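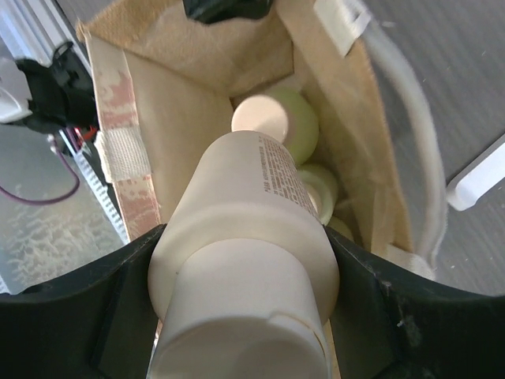
Slide 1. Opening

Title of the talk: Loading an Open-Top Jute Tote. Given at Prirkdale, March 9, 2025. Allow a minute for people to sit down.

Scope: one bag type, household goods only, mostly toiletries and small containers. No groceries, no glass. Anyone who came for the session on mailers should be pointed to Zodham in the next room.

Say early that a jute tote is a soft container with a partly fixed shape. The side panels give. The base gives much less if there is a board in it. Most of the talk follows from those two facts.

Slide 2. The bag

Jute is a coarse yarn and the weave is fairly open. It holds a crease once it has been stored flat. Bags arrive from the supplier folded, and the fold lines remain in the end panels after opening. Those panels then lean inward and take up space at the mouth.

Pressing the end panels outward by hand before loading recovers most of the opening. Do this from the inside, base first, then upward. Pulling on the rim alone opens the top and leaves the pleat lower down.

Handles: lay them outside the bag. A handle that falls across the mouth will catch caps, lids and sleeves. Stitching at the handle attachment is the part to check on a used bag. Run a thumb along it and look for broken threads.

Slide 3. Order of loading

Pause on this slide. It is the one people copy down.

Heaviest items go on the base, toward the middle. Upright cylinders go in next, against a wall. Long bottles can lie at an angle if the cap is a locking type. For flip-top caps, press the lid closed first and listen for the click. A flip-top that is merely resting shut will open under the weight of a second item.

Short round containers with flat lids can be stacked, but the stack leans as soon as the bag is lifted. A diagonal row along the wall is more stable. If asked for a limit, say two high.

Soft items go last and fill the gaps. Do not put them on the base, where they let the heavier items tip.

Slide 4. Position of the bag during loading

The bag stands open in the center of the work surface, and both sides stay reachable. At the Oakley trial in February we loaded the same 30 items with the bag centered and again with it against a wall. The centered position was easier on the far corners. We did not time it well enough to give a figure, so do not give one.

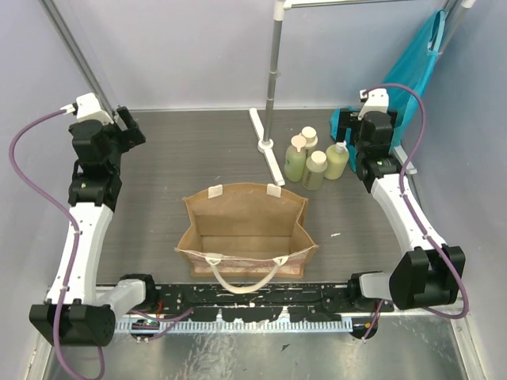 Oakley wrote back afterward that the centered position was fine for them until the bag was nearly full, at which point it began to slump toward whichever side had been loaded first, and asked whether a frame would help.

Answer to read out: a frame helps, but it has to come out again, and removing it disturbs the top layer. Alternating sides while loading costs nothing and deals with most of the slump. We use a frame only for bags going into storage for more than 60 days.

Slide 5. The base

A base board spreads the load and keeps the bottom seam from taking the full weight at one point. It should lie flat and reach the corners. A board cut short leaves a trough along one edge, and small round items roll into it.

Check the board before every load. Look for staining, softened edges and residue from earlier contents. Light marking does not matter. A board that bends under its own weight should be replaced.
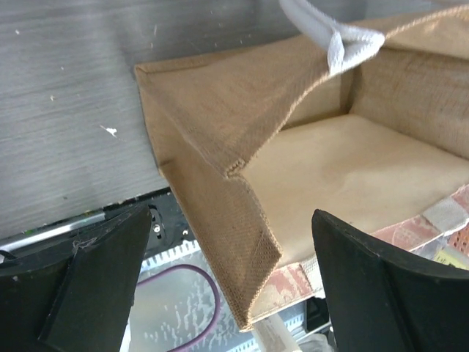

Replacement boards at Fuledstead are cut from 400 gsm card, doubled. Single thickness was tried and sagged under a full set of toiletries. Card is adequate for dry goods. For anything that might leak, use a wipeable board or put a liner over the card.

Corners: the board should be trimmed very slightly at each one. A square corner pushed into a pleated fold will ride up, and the board then rocks.

Slide 6. Weight

Our working limit is 4000 grams for a bag of this size. It is a house figure, set for comfort in carrying. Do not present it as a strength rating. Weigh the bag after loading, with the handles up.

Questions likely at this point: washing (spot clean only, dry flat), lining (cotton preferred, plastic traps moisture), and whether the printed side should face out. The last one makes no difference to the load.

Slide 7. Practice bags

Hand out one bag and one board per table. Remind tables to press the panels out before anything goes in. Collect the boards separately at the end and return them to the flat box by the door.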